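4. Kitchen counter experiments

Takumi Shimada, Slavica Dumitrescu, Till Vogler
30/06/2020

4.1 Task and setup

The task is clearing and setting a small breakfast counter. Pick a cup, place a cup. Nest one bowl in another. Bring a cup next to the toaster without knocking the toaster. Nothing exotic, and that was the point - the method in Section 3 is meant for homes, so we wanted things from a home, on a surface that gives trouble.

The surface does give trouble. Dark gray, speckled, shiny toward the back. A depth sensor tuned on a matte white lab table loses patches of it, and the speckle gives the feature tracker plenty of points that all look alike. We kept it. Behind the counter hangs a plain pale curtain to keep the rest of the room out of the background model. Its folds show up as soft stripes in the reflection, which we come back to in 4.4.

Objects were chosen to be light and partly alike. Cups in the same blue, so that color alone can't say which is which. Bowls of the same shape in pink and green, so that shape alone can't. The toaster stays fixed in every episode and serves as the one large landmark. 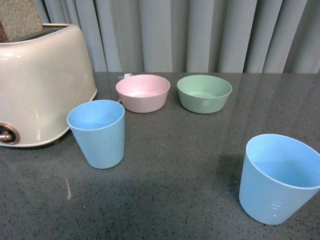 Each episode starts from a layout drawn by a script and set up by hand. A person places the objects, steps back, presses start. The operator does not see which policy is about to run. Layouts were drawn once and reused for all policies, so every policy meets the same 186 starting states. An episode ends when the policy calls done, when the time limit is hit, or when the operator stops it. Operator stops count as failures no matter the reason, including the few where our own cable handling was at fault.

4.2 Two views, one policy

The policy takes two color images. One from the head, which sees the broad arrangement, and one from the wrist, which sees whatever the hand is pointed at. Earlier work in our group (Rothe and Collet, internal report) used the head view for choosing a target and handed over to the wrist view at a fixed height. The handover was the weak part. If the head view was wrong by a cup's width, the wrist camera arrived over bare counter and the controller had nothing to hold on to.

We drop the handover. Both views go in at every step, and a small gate network outputs a weight for each. The gate sees the image features and the finger opening, nothing else. No object labels, no calibration between the cameras. It is trained together with the rest, on the same demonstrations, with no extra loss. We tried an extra loss that pushed the gate toward one view or the other and it made things worse, so it's gone.

One design choice needs a word. The wrist camera always has the fingers in view. We considered masking them out, since they cover a good part of the lower corners and never carry information about the objects. Masking hurt. With the fingers visible the network can relate the gap between them to whatever lies ahead, and it does not need to be told where the hand is. It also means that wear on the fingers is part of the input. The pads scuff with use, and a policy trained on clean pads sees something a bit different later on. We did not replace pads during the study.
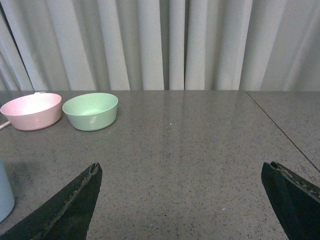

Figure 4. Wrist view with the fingers open over the bare part of the counter. Both bowls are near the back edge; part of a light blue object is at lower left.

The state in Figure 4 is the kind that decided most of our failures. Nothing lies between the fingers. The wrist view alone offers the bowls at the back and a piece of something blue at the side, and a wrist-only policy tends to go for the bowls even when the instruction is a cup. They're whole or nearly whole in the image, they're bright, and the demonstrations contain many approaches where the thing you want is ahead and not beside you. With the gate, weight should move to the head view in such states. In the logs it mostly does.

4.3 Training data

We collected 3000 demonstrations by teleoperation with the Mastell handset. Till Vogler and Slavica Dumitrescu did most of them. Demonstrations where the operator changed their mind halfway were kept. We first filtered them out, then put them back when we noticed the filtered policy never recovered from a bad approach - it had never seen anyone back off and try again. Episodes with a dropped connection were thrown away whole.

Images are resized and lightly jittered in brightness. No color jitter. The bowls differ only in color, and an early run with strong color jitter happily nested the wrong one. Cropping is kept small for the wrist view, larger for the head view. All policies compared below share this recipe, and the same encoder, and the same number of updates. The only difference is what they see and how it's mixed.

4.4 Results

We compare 4 policies: head only, wrist only, both views with the fixed handover, and both views with the gate. The gated policy did best overall and on each task taken alone. The order of the other three depends on the task.

Head only does well when the goal is coarse. Moving a cup to open counter, fine. Nesting, poor. The arm covers the bowls at the moment it matters, and the policy then lowers the bowl more or less blind. Most of its nesting failures are a rim landing on a rim.

Wrist only is the reverse. If the target is in view at the start it grasps cleanly, with fewer corrections than any other policy. If it isn't, the policy wanders or commits to the wrong object, as above. Wandering was slow enough that many of these episodes ran out of time and did not end in any contact at all.

Fixed handover sits between. When the first stage was right it was close to the gated policy, and we'd expect a better tuned height to close some of the gap. We tuned it for an afternoon, no more. Readers who want to defend the handover have a fair complaint there.

The gate behaves about as hoped, with one surprise. We expected a smooth shift from head to wrist as the hand comes down. What we see is closer to a switch, and it goes back and forth. In a typical cup pick the weight sits on the head view, jumps to the wrist once the rim comes between the fingers, jumps back during the lift, and returns to the wrist for the release. During the lift the held cup fills the wrist image, so the jump back makes sense after the fact, but we had not designed for it.

Reflections. Near the back edge the counter picks up the stripes of the curtain, and here every policy was less accurate in depth. The bowls were often placed in this strip by the layout script. We reran the nesting layouts with the bowls moved forward and all policies improved, wrist only the most. So part of what looks like a nesting problem is a surface problem. The numbers in the main table are from the original layouts, not the easier ones.

4.5 What went wrong

Three kinds of failure are left for the gated policy.

First, cup confusion. When the instruction is "the near cup" and the cups are at almost the same distance, the policy picks one early and then stays with it. A person would be unsure too. We scored by the layout file, strictly, which may be harsh.

Second, grazing. The policy comes in low over the counter and touches a cup it isn't after. The cups are light and slide. Sometimes they slid somewhere harmless and the episode still passed; we counted those as passes. Wolfram Rothe has argued for counting them as failures and he may well be right, a touched cup in a real kitchen could be a full one.

Third, the toaster. Placing a cup close beside it calls for the hand to tilt, and tilt was rare in the demonstrations. The policy prefers to stay upright and set the cup down further out than asked. Not dangerous, just wrong. More demonstrations of tilted placement would likley fix it, and those are being collected in August.

4.6 Limits

One counter, one set of tableware, one curtain. Light was kept soft and even, so we can't say anything about evening lamps or direct sun. All tableware was empty. The Ostermann arm we used is slow by design and a faster one would leave the gate less time to change its mind, we don't know whether the back and forth would turn into shaking. We did try the trained policy on the Trodine hand for one session, without retraining. It did not work, as one would expect given that the fingers look different and the fingers are part of the input. That is the price of not masking, and a fair reason for others to choose differently.

The layout files and the operator sheet are available on request. The sheet has the stop rules in full, incl. the ones we changed our minds about.

12 shares | 4 comments
Contact: Cludside Manipulation Group, T. Shimada | Copyright 2020 the authors | Back to top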